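Handheld gripper collection – walkthrough checklist, ground floor, Bidthorpe
Filled in by: Kuo-hua Poon
Month: January
Start 7:40, done before first takes

Mark OK / FIX / N/A. Comments go under the item, not in the chat please, I can't find them later.

1. Gripper bodies – cracks, loose screws, sharp edges
OK. Checked both halves of every pair. One housing had a rough spot by the slot, filed down. Hitus pair came back from repair with no tag on it, tagged it myself.

2. Finger pads seated and clean
FIX. Pair 4, left pad lifts at one corner when you squeeze hard. Pulled it. Spare pads in the Rácz box but only two left, so order more. Wipe pads between tasks, NOT at the end of the day. We lost takes in the last batch to slipping.

3. Fingers open and close fully, no grinding
OK. Pair 2 a bit stiff, still usable. Watch it.

4. Lens clean, nothing loose near the field of view
OK. Fingerprints on three of them again. Cloths are in the top drawer, use them.

5. Straps and backpacks
OK on fit. Both shoulder straps on, chest clip done up if there is one. Cable goes down the back and not under the arm – somebody will catch it on a table corner sooner or later.

6. Batteries and chargers
FIX. Charger 3 runs warm, unplugged and labeled. Don't put it back becuase you're short one. Batteries below half don't go out on a take.

7. Floor and walking routes
FIX, see below.
Floor is smooth and shiny and people look at their hands while recording, not their feet. Route past the curved stair structure is the one I worry about. You come around the wood with a gripper in each hand and the cleaning machines are right there.
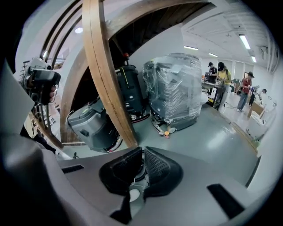
Want a taped line on the floor to keep people a good step clear of the machines, plus a second person calling out when someone walks that route with both hands full. No walking backward on a take, ever. If the task needs it, rewrite the task.

8. Head height
FIX. Low side of the stairs needs foam or bright tape before anyone tall does the carry tasks. Bratell said they'd send padding, not seen it yet. Until then keep carry tasks on the open side.

9. Floor machines parked and keys out
OK for the ones I could check. Wrapped one stays wrapped, do not use it as a prop or lean on it. Cleaning machines are not in the task list for this round. If you think they should be, ask me first.

10. Work tables – stable, no blades, no liquids near cables
OK mostly. Took out one box cutter. Objects for the next task stay in the bin untill the last one is finished, table gets too crowded otherwise and people start stacking.

11. Crouching and floor-level tasks
OK. Ten minutes max then swap. Say "low" out loud before you go down so the person behind knows.

12. Consent sheets and people in view
OK. All signed for this session. Visitors wait by the door until the take is over.

13. Take quality (not safety but I end up doing it here anyway)
Last batch: 310 takes planned, 304 recorded. Of those, 18 thrown out on review, nearly all for the same two things – hand over the lens, or let go before the object was down. Please hold for a full second after placing. The learning side can't do much with a take that stops halfway.
Running total around 572 with this batch in. Failed grasps are fine, keep them and label them as failed. Do not redo it and delete the first one.

14. Stop word
OK. It's "stop". Not "hang on". Anyone can say it, take ends, both grippers down on the table.

15. First aid kit, exits
OK. Kit has no small band-aids left, adding to the order. Back doorway was half blocked by empty cartons at 7:40, moved them. Leave it clear.

Open items to close before the next batch
– pad on pair 4, plus spares
– charger 3
– tape on floor, item 7
– padding, item 8, chase Bratell
– band-aids

Carry tasks on hold on the stair side till 7 and 8 are done. Table tasks can go ahead.

K. Poon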